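Tela blanca sobre mesa de trabajo: arrugas y sombras en las fotos de piezas pequeñas

Uvine
Fotografío piezas pequeñas de resina y plástico teñido para un catálogo interno. Uso una tela blanca de algodón sobre la mesa, con luz cenital. Tengo dos problemas: la tela se arruga al mover las piezas y las caras laterales salen mucho más oscuras que la superior, sobre todo en las azules. La lámpara es de 4000 K y el fabricante indica 700 lúmenes. ¿Conviene cambiar la tela, la lámpara o ambas cosas?

Dumitrescu
Depende del acabado de la pieza. Con un material algo translúcido y mate, la cara superior recibe la luz directa y las laterales solo el rebote del fondo. El azul lo acusa más porque el balance de blancos suele ajustarse sobre la tela y no sobre la pieza. 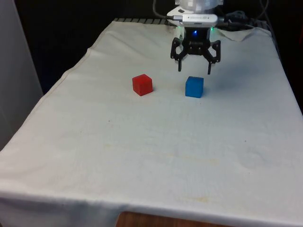 Cubo rojo y cubo azul sobre tela blanca. Cara superior más clara en ambos.

En el rojo se aprecia además una sombra gris tenue hacia abajo a la derecha. Una sombra así no molesta y ayuda a leer el volumen. Yo no la eliminaría en edición.

Para aclarar las laterales, coloque una cartulina blanca vertical delante de la mesa, fuera de encuadre, y suba la exposición un tercio de paso. Antes de comprar otra lámpara pruebe con eso. Si no basta, 1000 lúmenes con difusor son suficientes para una superficie de ese tamaño.

En cuanto a las arrugas: lave la tela antes del primer uso, plánchela húmeda y ténsela con pinzas por debajo del tablero. El algodón de 212 g/m² cae mejor que el de sábana. El poliéster fino se arruga menos pero brilla.

Retden
Yo uso vinilo mate y se acabaron las arrugas. Se limpia con un trapo.

Ploltora
El vinilo refleja con luz cenital, aunque ponga mate en la etiqueta. Pida una muestra primero. Lo de las pinzas funciona, pero ponga también dos en las esquinas de atrás o la tela se va hacia delante.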